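From: Vasanthi Amin
To: fliltumitz-control
Date: 23 February 2024
Subject: Re: Handover stalls with both arms near the same pose

Carla Abu Hammour wrote:
> With the new planner the giving arm holds on forever. The receiving
> arm reports contact, the state machine stays in TRANSFER, and I get
> a timeout after 17 seconds. Is it the force threshold again?

Not the threshold this time. The release check compares timestamps from the two arm drivers, and the left driver runs 80 ms behind on our bench. Anything over 10 ms gets thrown out as stale, so the contact message never counts. I've moved both drivers to the one clock in Ramasamy and put the fix on the handover branch. 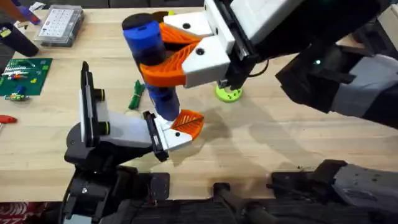 Both arms at the blue cylinder, two orange fingers on the right gripper, one orange pad on the left.

The tool task uses the same clock change. Please rebuild Gisden before you try it - the old message format will still load, but the wrist camera topic comes up empty.

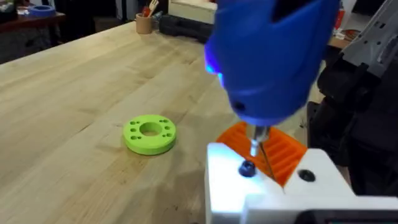
Does the wrist camera need recalibrating after the rebuild?
Only if you have taken the camera off its mount. The extrinsics are read from the same file as before.

On the planning side, I've turned off the shortcut smoother for anything held upright. It was cutting corners through the other arm's padding volume. Planning takes longer without it, and I'd like to put it back by August with a proper two-arm collision check.
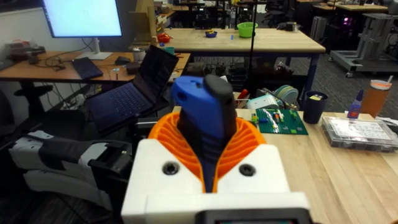
Can the old logs be replayed against the new branch?
Run them through the converter in the tools folder first. All 540 of the Fleltell logs went through here, though the replay viewer still draws the left gripper in the wrong colour.

Carla, if you still see a stall, send me the driver log from both arms and the planner config.

Vasanthi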